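# The Wire Desk Gets a Coworker

The first thing Garba Bashir asked, when management told him that part of his job would be done by robots, was which part. Management didn't know. This turned out to be the most useful conversation anybody had all spring.

Bashir runs the sorting bench at Brostell, a repair and salvage shop that takes in cables, cords and bits of wire from whoever is tired of looking at them. For 13 years the method has been the same. A crate lands on the bench, somebody sighs, and the contents get pulled apart and dropped into plastic baskets. A full crate can hold 500 pieces, all of them holding on to each other.

Then in April came the arms, along with a system called Muso that is supposed to learn the job, and an installer from Lau who said "workflow" the way other people say grace.

The arms live in their own little enclosure, papered in a small floral print that would suit a guest bathroom. Each one has its gripper and its share of purple cable. They work over the same kind of perforated baskets the people use, and they are slow. Bashir timed them in the first week, then stopped, out of what he describes as manners.

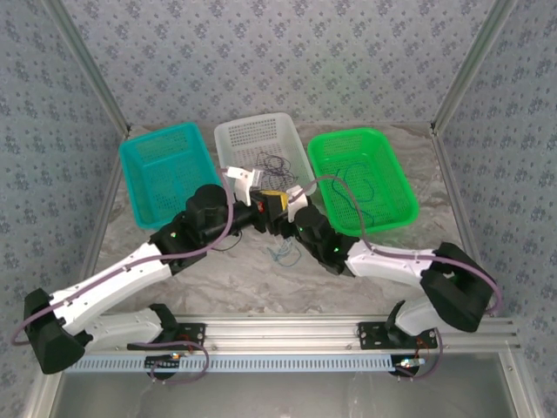 What changed first was the talking. The bench used to be a place where four people complained in comfort, hands busy, eyes down. Now one of them sits at the controls on a rotating shift, and that person has to concentrate. The complaining has lost a quarter of its workforce.

What changed next was the vocabulary. To teach a machine to sort wire, you have to say what sorting wire is, and it seems the bench had never agreed. Was a cord with a loop in it a tangle? Did thin blue go with thin black, or did color matter at all? Two of the most experienced sorters had been working to opposite rules for years, in perfect friendship. They now have one written rule and speak a little less.

Rinerari, the firm that owns Brostell and two other shops like it, wanted 200 practice runs before anyone drew conclusions. The bench did 1120. Part of that was diligence. The rest, Bashir admits, was that once you have watched a gripper fumble the same bit of string all morning, you start to root for it.

"It's like watching my nephew with chopsticks," he says. "You want to grab it out of his hand. But then he never learns, and you're feeding him until he's thirty."

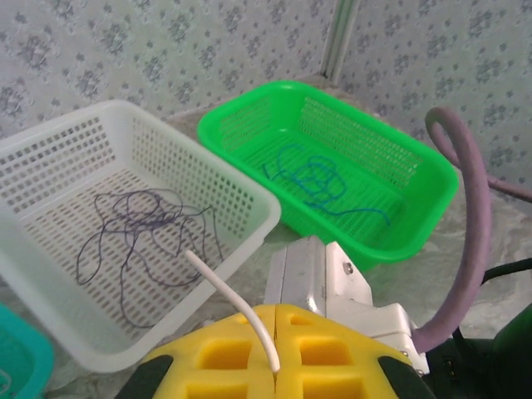

*Sorting practice at Brostell, with a white cable between the yellow fingers.*

No jobs have gone so far. Management repeats this often, always with the "so far," which the bench has started saying along with them. The hours have moved, though. The dull end of the day, when wrists give out and everything gets thrown in the nearest basket, now goes to setting up runs and checking the results. Two people like that better. One doesn't, and has asked to go back to crates full time – a request that surprised the installer and no one else.

Pay is where the talk gets stiff. Running the arms is counted as sorting, at the sorting rate, on the theory that the machine is doing the hard part. Bashir has invited the author of that theory to come down and spend a shift at the controls. He is still waiting for a date.

Meanwhile, his own wrists feel better than they have in years, and he is annoyed about it. He had been looking forward to hating the thing. Most afternoons at four he wipes down the bench, shakes out the baskets and checks tomorrow's crates – and then, if the last run is still going, he pulls up a stool and watches it finish.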